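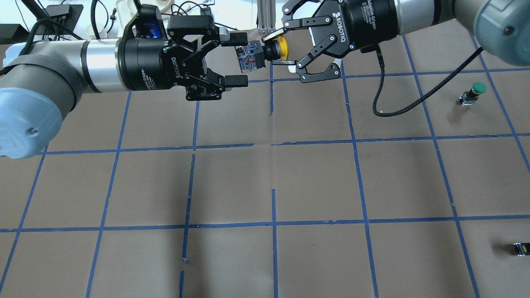 How to Set Up a Two-Arm Push Button Task

Posted by Corrado Leone, 26 March 2023

These are the steps we follow at the Stesano lab to collect demonstrations for the two-arm button task. The aim is to train one policy that can pick up a push button and work on it with both grippers.

1. Cover the table. Tape brown kraft paper over the work surface. Creases are fine. Replace the paper if it tears under a gripper.

2. Lay out the grid. Use blue painter's tape. The squares do not have to be exact. They only tell the operator where to put the parts at the start of each episode.

3. Place the parts. We use mushroom-head buttons with caps in different colors, plus a switch body with no cap. Change the squares after every episode and lay some parts on their sides.

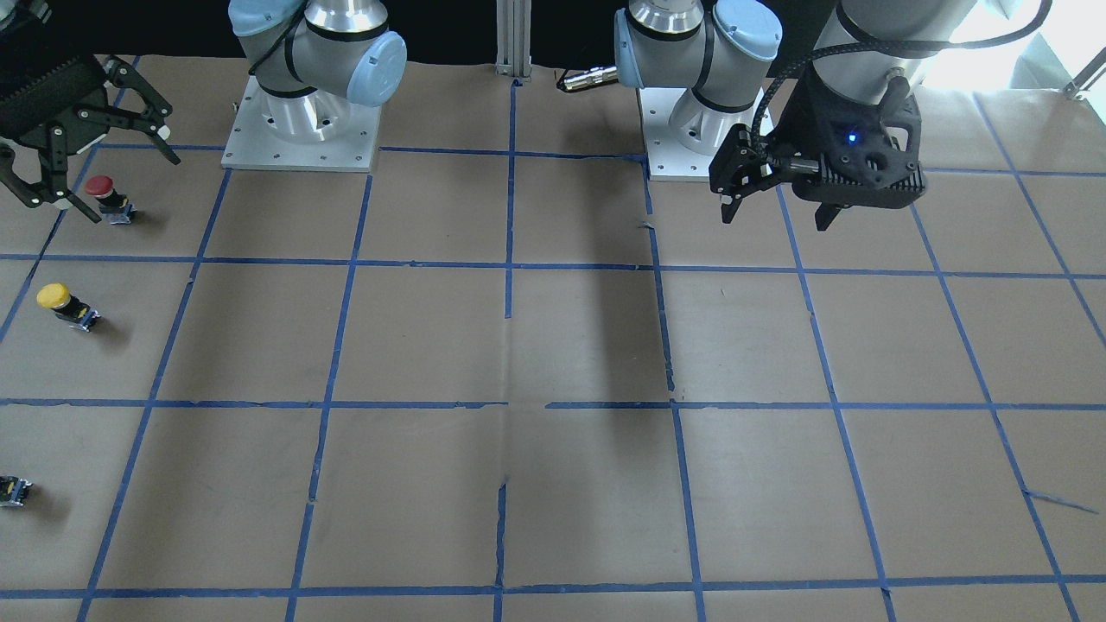
Photo: Stetville Robotics Group / Corrado Leone

4. Check the reach. Drive each arm to the far squares with the grippers open. Make sure the cables have enough slack, then bring the two grippers together over the middle of the table.

5. Record. Start all the cameras before the arms move. The fixed view shows where the parts are, and the wrist views matter most once a part is between the fingers. Stop when the operator calls the end of the episode.
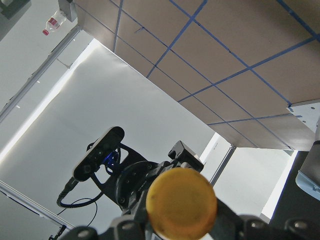

Wrist camera view with a round yellow part in front of the gripper fingers.

6. Sort the episodes. Throw out any with dropped camera data. Keep the ones where the operator missed a grasp and tried again. Our set for this task, named Arnena, has 2,545 episodes after sorting.

7. Train in two stages. Start with 1,000 episodes and test the policy on 300 starting layouts it has not seen. Then train on the full set and run the same layouts again.

The Subramaniam scripts for steps 6 and 7 will be updated in July. The folder layout will stay the same.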